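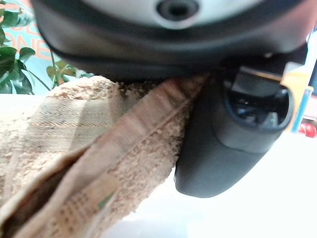

3. Build and Workshop Setup

3.1 Hardware

All work was carried out in a shared workshop in October, on a floor that other members used at the same time. The gripper mounts were designed by Alistair Paterson and printed on the workshop's own machines. Each mount took more than 5 hours to print, and we went through several versions before the bolt holes lined up with the wrist plate. Motor control runs on a Tavex board, and commands are sent to it by Iltotell, a small program we wrote for this build. The total cost of the parts we made or replaced was 566 dollars, not counting tools.

We chose household items as test objects for two reasons. They are cheap to replace, and they fail in ways that rigid blocks do not. A towel folds under its own weight, and the thickness between the fingers depends on where it is picked up. Plush toys squash and then push back. In early trials we closed the gripper to a fixed width, and this gave poor results on both. We then changed to a current limit – the fingers close until the motor draws 750 mA, and the position is held from there.

Figure 3. Grasping work during the build. A plush toy is held in the right gripper at a round glass table, with a white tray on the glass.
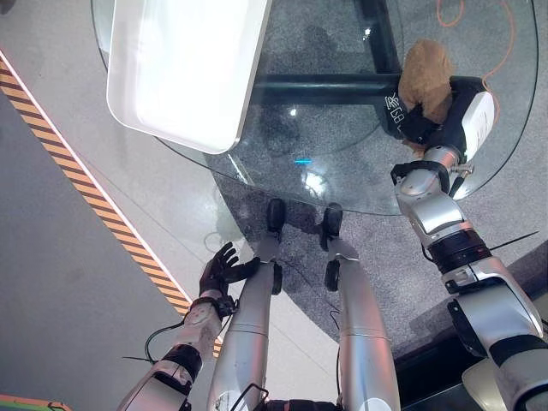 The current limit was set by hand. Lower values let thick fabric slip during the lift, and higher values bent the printed mounts enough to shift the wrist camera. We did not try to tune the value for each object, although the control program allows it.

3.2 Work surfaces

Two kinds of surface were used, a white tabletop and clear glass. Depth readings on the glass were unreliable – the sensor often returned the floor or a reflection instead of the top. We therefore entered the height of the glass by hand before each session and ignored any reading below it. The white tabletop had a different problem, in that strong light washed out the edges of pale fabric. Lowering the exposure was enough to fix this.

3.3 Trials

We logged 106 grasp attempts with the final mounts. An attempt was counted as a success if the object left the surface and stayed in the gripper until the arm stopped moving. Attempts stopped by an operator were kept in the log and counted as failures.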